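Home improvement > Windows and curtains

Curtain as a backdrop wall: how do I stop the stripes?

tealwall216
Posted Tuesday, September 28, 2021

I want to cover one wall of a workroom with a curtain so there is a plain color behind the bench. The wall has two outlets, a patched area and a lot of old screw holes, and I rent, so painting it is out. I bought a teal panel from Siqueira and hung it on a tension rod to try it. The color is what I wanted. The problem is that the fabric falls in soft folds and I get lighter and darker stripes from top to bottom, even with the ceiling light on. I ironed it and the creases from the package came out, but the stripes are still there. The rod also bows in the middle.

The wall is 216 cm wide. Do I need a heavier fabric, a different rod, or a second light? I would like to spend money on one of these and not all of them.

curtainrodeo

Get a steamer. Ironing never gets curtains flat. I steam mine while they are hanging and they look fine. Also check that you didn't hang it inside out, the back is duller on some of these.

pinhem

Steaming is fine for creases, but the poster says the creases are already out. What is left is folds, and those come from having more fabric than wall. A panel meant for a window is supposed to be wider than the space it covers. For a flat wall you want it close to the actual width, pulled a little at the sides.

I would fix the rod first. Tension rods sag at that length. I used a Prullex ceiling track with screws, but you rent, so look at the Nonda wall rod with a center bracket. You will still need a few screw holes for it, and with a wall that already has a lot of them you may be able to reuse some. Ask your landlord.

Then do the width:

Slide the panel to one end and clip the edge there.
Walk the other edge across until the folds open up, and clip that too.
Fold any extra behind the far edge and pin it.
Put weights in the bottom hem. Coins work. Space them evenly or you get a pull in one spot.

Leave it hanging for a few days before you decide whether it worked. Mine relaxed quite a bit in the first week.

lowlamp

Agree with pinhem about the rod. I want to add something about the light, which the other answers skipped.

If your lamp is off to one side, it runs across the cloth and every small fold throws a shadow. Move the lamp so that it faces the curtain more directly, or bounce it off the ceiling. That costs nothing, so try it before you buy anything. In May I went through more than 3 bulbs before I thought of moving the lamp.

You should also decide how flat you really need it. Some light and dark bands in the cloth don't bother me at all, as long as the color stays in the same family and no hard creases show.

Two views with a teal backdrop: 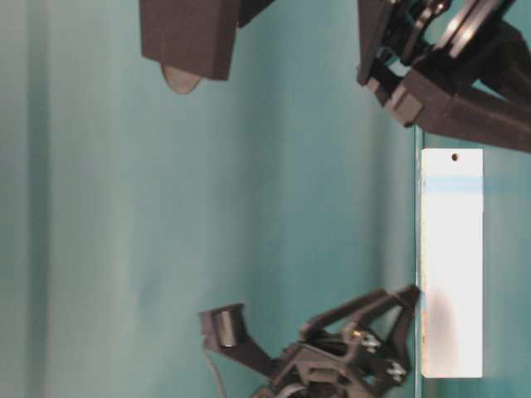
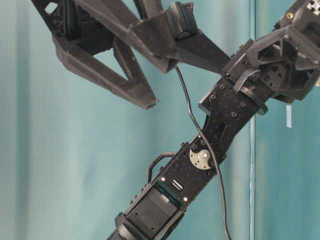
As for fabric, a heavier one does help if the width is already right. Varora sells a lining that clips on behind the panel, and it gives the cloth enough weight to hang straighter. It also blocks the screw holes from showing through if your panel is thin. Hem it 2 cm off the floor so it doesn't drag and bunch up at the bottom.

Avoid anything shiny. Satin will show you every fold no matter where the lamp is.

tealwall216

Thanks. I moved the lamp last night and the stripes are a lot softer. I'm going to measure for the rod with the center bracket this weekend and pin the extra width behind the left edge, where the outlets are. Does the lining go on the same clips as the curtain or does it need its own?

lowlamp

Same clips. Put the lining on first.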